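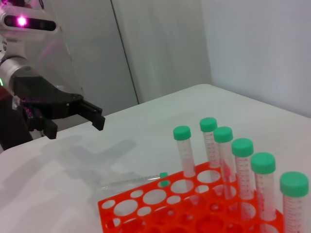 Bench and Supplies Assistant, part time
Stomora, Lustholm building
Posted 2019-04-13

We are looking for a friendly, steady person to help keep our sample preparation room in good order. If you are the sort who puts the scissors back in the right drawer at a friend's house without being asked, please keep reading, as you may be very happy with us.

Stomora is a small water testing firm. People send us water from wells, ponds, school fountains and now and then a fish tank, and we tell them what is in it. All of that water travels through the building in test tubes, and all of those tubes stand in racks, so the racks matter a good deal more than you might think. When a rack goes missing or comes back from the sink with a label still stuck to it, the whole morning slows down.

What you would be doing

You would set out racks and clean tubes before the analysts come in, wipe down the tabletops between batches, and gather everything up again when the batch is finished. Used racks are rinsed, washed, dried on the shelf by the window and checked for cracks. We get through 3,000 tubes in a busy month and May is always busy, with all the wells being opened up for the season. You would also unpack deliveries, keep the supply list current in Miah (our stock program – a bit old-fashioned, but you will have the hang of it in an afternoon) and let Danica know when gloves or caps are running low.

There is some lifting, mostly boxes of glassware, and a fair amount of standing. Stools are there for anyone who wants one, and please do use them.

What we hope you will bring

No degree is needed and no lab experience either. Everything is shown to you, slowly, and then shown again if you like. We do ask for careful hands, handwriting other people can read, and enough patience to match a tube number against a list for the better part of an hour. Good color vision helps with the labels, but tell us if that is hard for you and we will work something out. Our last assistant came to us from a bakery and the one before her from a plant nursery, and both were wonderful.

Hours and the rest

The post is 60 hours a month, mornings only, and you would train alongside Danica Vidmar for the first 2 weeks. Lab coat and safety glasses are provided and laundered by us (the coat, that is). Coffee is free. The 126 bus stops across the road, and there is a covered place for bicycles behind the Zevico warehouse next door.

To apply, send a short letter about yourself to Krešimir Popescu at the front office, or drop it off by hand – he likes meeting people. A page is plenty. We would like the new person to start in May, and you are very welcome to come by and see the room before you decide.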